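5 April 2019

# Ludum hand kit, after six weeks of use

I bought the Ludum hand kit in January for our arm at Dudgate, the shared workshop where I am a member. The arm was already working and had a simple two-finger gripper. I wanted a hand with real fingers, one which can hold things made for people, and I did not want to design it myself. The kit cost 1,000 pounds with the wrist adapter. The Farina kit is cheaper, but you must print most of the parts, and my printer is slow.

I write this for people who build at home or in a small workshop. If you have a laboratory you will probably buy something better.

## Building it

The assembly took me four evenings. The manual is clear in the first half and becomes thin in the second half, exactly where the tendons go through the fingers. I put one tendon in the wrong channel and had to open the palm again. The screws are good quality and there are spare ones, which I was glad of.

The wrist adapter did not fit well at the first try. I filed the inner edge a little and after this it was tight. The cable from the hand is too short for an arm of our size, so please order the longer one at the same time. Cables in general are my weak point: they still lie all over the carpet under the table and I keep promising to tie them together.

The software from Stelau comes with the kit. It runs without problems on my old laptop, but you have to set the closing force separately for every finger, and the numbers have no units. I went by trial and wrote the good values on paper.

## What I tested it with

I chose children's games, as they have thin handles and small targets. The first one was a fishing game, a white fish with a round pond on the top and a light blue rod. The rod handle is small, and I expected the fingers to push it out of the grip. In the first week this happened often. When I lowered the force of the thumb it became much better, and now the hand can keep the rod over the pond for as long as I like. Catching something is another question, and there the slow part is me and my position settings.

I leave a few other things on the cloth, among them a blue cube, a tin and something red to write with, and between the games I let the hand pick them up. The cube is easy. The tin is heavy for the fingers and I would not lift it high.

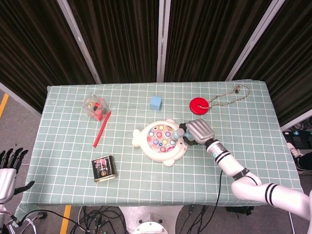
## Holding and hitting

The second game is a bear with coloured moles and a toy hammer. I was more afraid of this one - a hit goes straight back into the fingers, and I did not know what the tendons would say. I began with very slow movements, only touching the moles, and then made it faster step by step.

I made 20 hits one after another and then checked the hand. The tendons had kept their tension. The hammer had turned a little in the grip, so the head was not straight any more when it came down. A strip of thin rubber on the inside of the fingers would help, and I think Ludum should put it in the box. For the moles at the back I must also bring the arm in quite flat, and then the wrist has not much room left to turn.

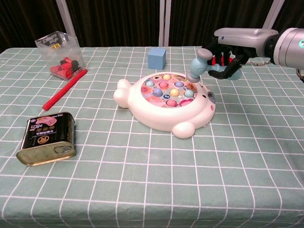
*Hammer in the grip, above the orange-brown mole.*

## Good and less good

- The grip on thin handles is very good when the force is set correctly.
- Every finger can be changed alone, without opening the whole palm.
- The motors are quiet enough to work while other people are in the workshop.
- The second half of the manual needs more drawings.
- The short cable is annoying at this price.
- Force values without units cost me a lot of time.

I asked Stelau by e-mail about the units and received a polite answer that they will come in the next version. Ludum sent me a new tendon free of charge after I damaged mine with the pliers, although it was my own fault.

I would buy the kit again for this arm. For a smaller one I would first ask for the weight of the hand with the adapter mounted, as the number on the web page is without it. My next job is the rubber on the fingers, and when it is done I will add the result to this page.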